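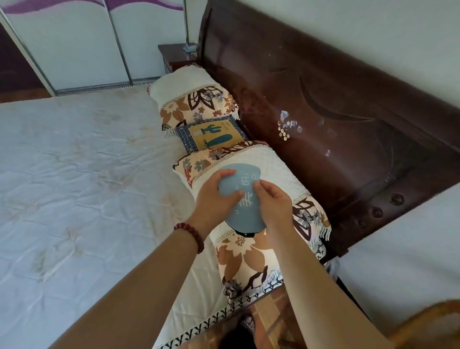 Making the Bed Properly: Does a Styled Bed Survive a Week of Use?
Housing and Interiors, Unit 4 project report
Pongsak Meesuk and Prapai Phromma
Submitted Thu 6 July

Background

Our unit reader tells us that a dressed bed "anchors the room" and that a household which starts with a well-made bed will keep the rest of the bedroom tidy. Neither of us believed it. The claim turns up in magazines, hotel training notes and the Prenis bedding guide we were given in class, and none of them says who tested it or how. We decided to look at something smaller: how much work decorative bedding makes, and whether people who own it keep using it the way it was arranged.

The bedroom we used is in a family home and has a large bed with a dark reddish-brown wooden headboard, glossy and carved with a curved groove. It is dressed with a white quilted bedspread, two pillows in fringed covers with a brown, cream and grey-blue floral print, and a small square cushion between them with a teal cactus on a mustard panel. The household agreed to let us set the bed up and then leave them alone with it.

What we did

We made the bed on six mornings using the order in the Prenis guide: bedspread first, then pillows, then cushion, then anything loose. We timed each part separately and wrote down whatever we argued about. In the evenings the family filled in a one-page sheet saying what had been moved and where it ended up. Prapai wrote the sheet. Pongsak thought it was too long, and the blank boxes on the later evenings suggest he had a point.

We also handed a questionnaire to 26 people in our year. It asked how many items sit on their bed that they don't sleep with, and where those items go at night.

Results

The bedspread was the slow part, which surprised us. A quilted cover shows every soft wrinkle, and the stitching makes it obvious when it's been pulled crooked. The guide says to smooth "from the centre outward". We tried that and also tried pulling from the corners, and the corners were faster with no difference either of us could pick.

The pillows were easy to place and annoying to finish. The tasselled fringe folds under if you drop the pillow flat, so you have to go along the edge and flick it out. The lace trim on the textured section also wants straightening. If the point of a fringe is to look relaxed, it seems odd to spend time combing it with your fingers.

The square cushion gave no trouble at all. Its navy-and-white check and mustard panel don't match the florals in any way we can describe using the course colour wheel, and everybody who saw the bed liked it best. We would like the marking panel to consider what that says about the colour wheel.

The loose things were where the guide stopped being useful. It gives no advice on a soft-looking light blue piece with white Chinese handwriting on it, the largest character being 美 (beautiful), or on a headboard where stickers in pale blue, white and gold are already part of the look. Our reader would call the stickers clutter. They take no time to maintain, they don't end up on the floor at night, and by the standard we set for this project they beat the fringed pillows easily.

From the evening sheets, the cushion was moved to a chair most nights and the fringed pillows were stacked wherever there was room. The family said the room was no tidier than usual. In the questionnaire, the commonest answer to where the extra items go was the floor.

Problems with our method

Six mornings is not many, and we got quicker as we went, so the later timings flatter the guide. Both of us knew what we expected to find. The questionnaire went to people our age, who mostly don't own a quilted bedspread. The Thammasiri survey in our reader claims 1,191 households, but it asks only whether people "value a neat bed", and we can't think who would answer no.

Recommendations

Buy the bedspread if you like it and pull it straight from the corners. Skip the fringe - or accept that some of it will be folded under. Keep one cushion you're fond of. We'd also ask that the Prenis guide be handed out next year with a note saying where its claims come from, or that it has no source for them.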